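How to Change the Cabin Air Filter on a Kanaujia Hatch

Posted by Nour Atallah, 7 August 2025

Quick one today. If your vents smell like old socks or the fan is loud but barely blows, its probably the cabin filter. No lift, no jack, one screwdriver. The dealer wanted 51 dollars for this. I paid 15 for the part and did it in the driveway.

Ordered mine online, came in a plain mailer, a little squashed but fine. More on squashed filters below.
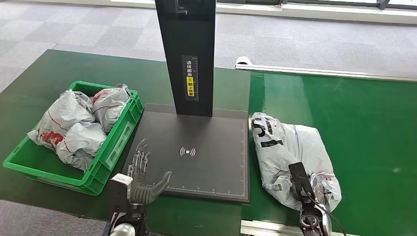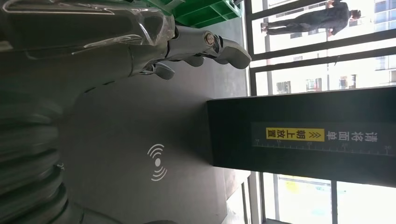
First photo: gray-white mailers in a green crate. Second: a chrome-finished robotic hand.

What you need

The filter. I used a Lukeo, the Makia one fits too. Get the charcoal kind if you drive in traffic a lot.
Small Phillips screwdriver, the stubby one is best.
Flashlight or phone.
Vacuum with a hose, optional.

Check the part before you open up the dash. Mine was supposed to end in 1493. There's an older version that is slightly narrower and it will go in, but air sneaks past the side. If the pleats got bent in shipping, straighten them with your fingers. If the frame is cracked send it back.

Step 1. Car off, key out. Fan off as well, you don't want it pulling leaves down into the blower.

Step 2. Empty the glove box. All of it. I left a pen in there and spent ages fishing it out from under the carpet.

Step 3. Open the glove box and find the little damper arm on the right side. It's a plastic stick with a loop on the end. Slide the loop off the peg, toward you. Don't yank. Cold mornings the plastic is brittle.

Step 4. Squeeze both sides of the box inward until the stops clear, then let it swing all the way down. Stiff the first time. If only one side clears, push that side back and start over.

Step 5. Now you'll see a long black cover with a tab at each end. On some trims there's also one small screw in the middle, hence the screwdriver. Press tabs, pull cover straight out.

Step 6. Before you pull the old filter look for the airflow arrow on the edge. Take a picture of it. Mine pointed down. Slide the filter out slow and level, there will be leaves sitting on top and they will end up on your floor mat. Mine had half a maple tree.

Step 7. Vacuum the slot if you have the hose handy. Only as far as you can see, don't go jamming it down at the fan.

Step 8. New filter in, arrow the same way as the old one. It should slide with light pressure. If it buckles, back it out and try again, dont force it.

Step 9. Cover on, both tabs click. Screw if you had one. Swing the box up past the stops, loop back on the peg.

Step 10. Start the car, fan on high, let it run for 5 minutes with the windows down. A new charcoal filter can give off a bit of dust.

If something's off

Whistling noise: cover isn't seated, or you have the narrow filter.
Fan ticking: a leaf dropped into the blower. Sometimes it clears itself on high. If not the blower has to come out, separate job.
Still smells: could be the AC drain or the evaporator. Shanti Mishra had this on her Idine wagon and a can of evaporator foam cleaner sorted it.
Glove box rattles: damper loop not back on the peg. Happens to me every time.

How often? Once a year for me, every fall after the leaves are down. Dusty roads, do it twice. Write the date on the edge of the new filter with a marker before it goes in.

Engine air filter is a different part in a different spot, will do that one next.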